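FOR IMMEDIATE RELEASE
20 Apr 2020

Baluyot Hall to reopen as shared studio building in November. Applications for space open now

STASTACH. The old Baluyot mill building on the river side of town will reopen in November as a shared studio and workshop building, the Baluyot Hall Trust said today. Built 1860. Empty for most of the last decade. Roof is done, windows nearly done, heating still to come.

The trust has signed a long lease with Broltell, which owns the building, and will run it day to day. Rents are set by floor area and will stay fixed for the first two years. No joining fee.

"People have been asking us for dates since the scaffolding went up," said Jocelyn Sison, director of the trust. "So, November. We would have liked sooner. The joiners can't be in the stairwell together right now and the stairs are the whole job, so that's where we are."

Work on site has slowed this spring but hasn't stopped. Crews are down to one trade per floor. Deliveries left at the yard gate. The trust expects the ground floor to be signed off first, then the upper floors, then the loading bay.

What's going in:

Ground floor: shared wood and metal shop, kiln room, front counter, small cafe (operator to be named).
First floor: 2 large rooms for hire by the day, plus bench space for makers and small technical firms.
Top floor: private studios, north light, lift access.
Yard: covered bike parking, bin store, one delivery bay. No tenant car parking, please don't ask, there isnt any.

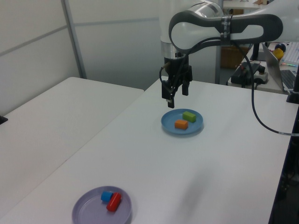 Robot arm over a light blue plate with lime green and orange blocks.

Applications are open to anyone who makes, repairs, designs or tests things for a living or is trying to. Potters, printers, instrument makers, software people with hardware, upholsterers. The trust recieved 223 expressions of interest over the winter, and 221 of those came from inside the county. Those names are NOT automatically on the list. Everyone has to fill in the new form, including people who already wrote in.

Forms can be emailed or posted. If you have no printer call the office and one will be mailed out. Tell us what you make, how much floor you need, what power you need, and whether it is noisy or dusty. A page is plenty. No business plan required for spaces under the smallest size band.

Viewings in person are off until further notice. Floor plans will be sent to all applicants and there will be phone appointments for questions.

Fit-out of the upper floors is being handled by Skindent, the same firm that did the roof. Original floorboards kept on the top floor, new boards on the first where the old ones had gone. The iron columns stay. So does the hoist wheel, though it won't turn.

"I grew up two streets over and I had never been past the front door," said Shiela Ambrosio, lettings manager for the building. "It is a lot brighter up there than you'd think from outside. Cold, though. Bring a sweater until the boilers go in." 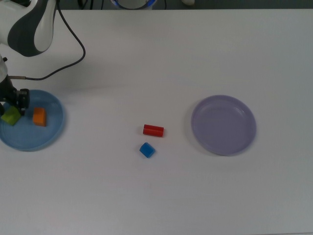 Arm and gripper at a white tabletop, seen from above.

Rates for the day-hire rooms will be published in the summer. Schools and nonprofit groups will get a reduced rate, amount to be confirmed. Evening hire possible on the ground floor only, due to neighbors.

The cafe space is being let seperately. Interested operators should contact the lettings office and not use the studio form.

Also wanted: old photos, pay books, letters or anything else from the mill years, for a display in the entrance. Copies fine. Please do not mail originals at the moment as the office is only staffed part of the week.

Media contact: Shiela Ambrosio, lettings office, Baluyot Hall Trust, Stastach. Interviews by phone only. Jocelyn Sison is available mornings. Floor plans and building pictures on request.

ENDS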